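Girnska Tabletop Pair - two arms, two grippers, one table

Irico shop > Arms and kits > Bimanual

Hi, I'm Raghda Hourani, and I look after the tabletop kits at Irico. I get a lot of emails asking what the Girnska Pair is like to live with (the spec sheet is fine, but it doesn't tell you much about a Thursday-afternoon kind of mood), so I've written this page the way I'd answer you on the phone.

The Pair is two matching arms sold together with their grippers, cabling and the Fakhoury control box. You get one power supply for both sides, which I love, and one emergency stop, which your safety person will love. Setup took me 34 minutes the first time, and I stopped to make tea! The arms talk to each other through the control box, so you can teach a job with one side holding and the other side working, or pass something across from left to right.

My favorite way to show it off is with dishes. Plates are awkward! They're round, they slide, and getting one to stand in a rack takes a bit of finesse - you have to come in at a decent angle and let go at the right moment. Plenty of setups that do great with foam blocks get very nervous around a dinner plate.
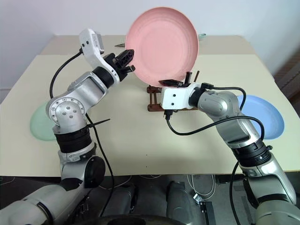 Pink plate, brown rack, both arms on the job.

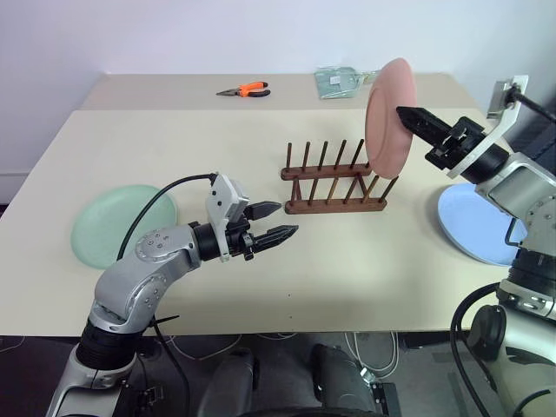
Teaching is done by hand. You press the button on the box, move the arms through the job, and save it. The Purnach software keeps up to 300 saved moves, and you can trim the start and end of each one (do this, it makes everything look so much smoother). If you'd rather write code, there's a Python library too, and the manual for it got a big rewrite in February.

A couple of things I'd want to know before buying. The cables need room to swing, so give the arms more space on the outside than you think. And the fingers are a wear part - we put 4 spare sets in the box, and you can order more any time.

What's in the kit:
Two Girnska arms with grippers
Fakhoury control box and power supply
Cable set and ties
Spare fingers, 4 sets
Purnach software, one license

Stock: 168 kits, counted Aug 28, 2022. Orders ship from our own warehouse, and returns are fine as long as the arms haven't been drilled or painted (yes, painted, it has come up).

Got a job in mind and not sure the Pair can do it? Write to me through the contact form with the size and weight of the thing you want to move, and I'll try to find something similar and run it on our table.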